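Robot arms at Faveck: the questions I keep getting asked

Updated February 11, 2018

I look after training and rosters at Faveck, which means that when the arms went in, most of the questions landed on my desk (or got yelled at me across the car park). I've written up the ones that come up again and again. If yours is missing, email me or grab me at lunch and I'll add it.

Is anyone losing their job over this?

No one has, and the agreement we signed says no one will be let go because of the arms while it runs. It runs until September next year. After that it gets renegotiated like everything else, and I'm not going to promise you something I can't deliver. What has changed is what people do. We've got 28 people on the floor, same as before, but the late shift on the packing side is smaller and the set-up crew is bigger. If you liked the late shift for the penalty rates, that's a real loss and I've said so to management more than once.

What do the arms do all day?

Mostly the dull stuff. Picking sample jars out of trays, tipping, stirring, putting the tray back. The Vidal line does 1,000 jars on a good day and none of us miss doing it by hand. My wrists certainly don't!

Then there's the trial bench in the old stationery room, where we try out new jobs before they go anywhere near the line. People wander past, see a cup of something dark and a couple of wooden blocks, and ask me what on earth we're paying for. Fair enough. But small fiddly jobs are where you learn the most. Getting a gripper in over the rim of a mug without clipping it is harder than shifting a heavy box from A to B, and if it can't manage a mug I don't want it anywhere near a customer's glassware. 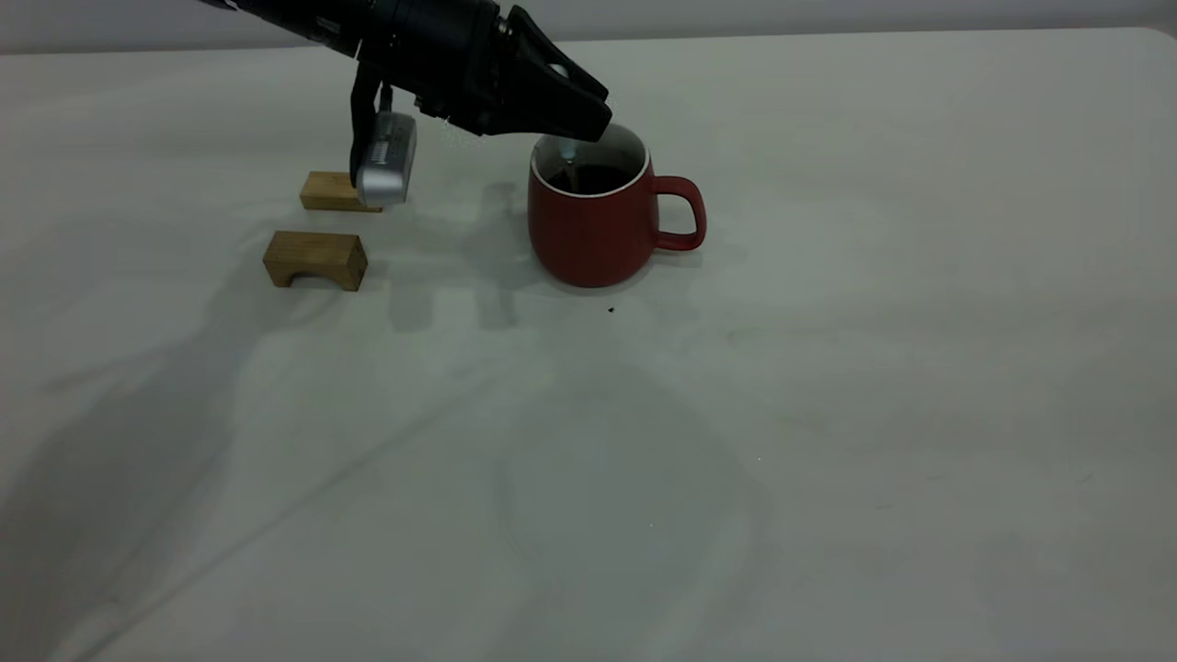

Meriem Abdel Rahman reckons I'm underselling how much babysitting is involved. Her view is that for the first few months you don't save any time at all, you just swap one kind of tired for another, because watching a machine do a slow job takes more out of you than doing it yourself. She'd like the rosters to show that, with proper breaks away from the bench, and I've now put her on the group that's rewriting them.

So how long does it take to teach it something new?

Depends on the job, which is an annoying answer, sorry. Simple pick and place, a morning. Anything with a liquid or a powder, or an object that can tip over, I'd allow two weeks and keep your diary clear. Stirring was a pain. Coffee grounds were a pain too, and the bench still gets a good wipe-down at the end of every session.

Do I need to know how to program?

You don't. You need to be able to say clearly what a good result looks like, and plenty of people who've done a job for years find that surprisingly hard. "Stir it till it's stirred" won't get you far. How deep does the spoon go? Where does it finish up? Is it all right to leave it in the cup? Write those things down before you book the bench and you'll save yourself an afternoon of swearing.

The people who've been best at this, by the way, are the ones from the line and not the ones from the office. I include myself in the second lot.
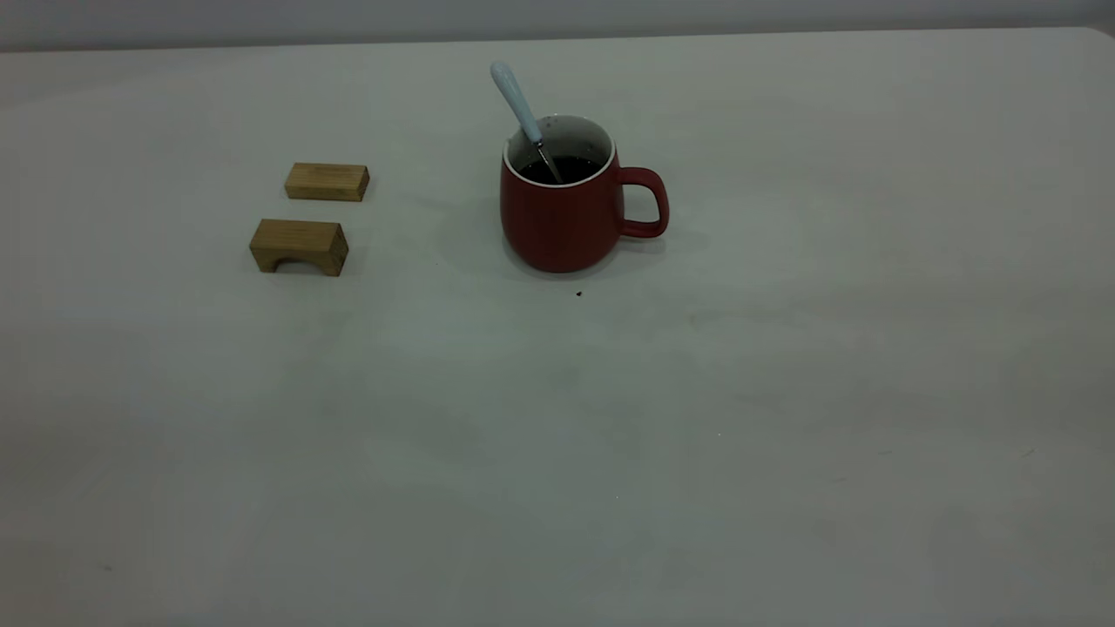 4 min read

Can I say no to working with one?

Yes. Have a chat with me first, though, as sometimes the worry is something we can fix (the noise, the height of the bench, being on your own in the room). If it's still a no, we'll find you something else at the same grade. Two people have taken that up so far and neither has been treated any differently for it. If you ever feel you have been, I want to hear about it.

Is it safe to be next to?

It slows right down when you step over the yellow line and stops if you touch it. Please don't test that for fun. Long hair tied back, no lanyards, and no reaching across the table while it's moving, even if you're certain it's finished. Mounir Ashour runs the safety session and you can't book the bench until you've done it. It's an hour and there are biscuits.

Does it record me?

The camera on the arm looks at the table. Hands can end up in the footage if you're setting things out, so that footage is kept for the trial and isn't used to measure how fast anybody works. I asked for that in writing and got it. The notice is on the wall by the kettle.

Will I get paid more for learning this?

Set-up crew is a grade higher, yes. Doing the odd trial isn't, and I think that's a bit stingy, so it's on the list for the next round of talks.

Who do I call when it gets stuck?

Extension 207 in work hours. After hours, press the red button, leave everything where it is and put a note on the door. Don't move the objects around to "help" it, however tempting that is. The morning crew would much rather find the mess as you left it.

Are the Girnia and Escombe sites getting them too?

Escombe, yes, one arm to start with. Girnia hasn't decided, and I only hear what you hear on that one. I'll update this page when they tell me.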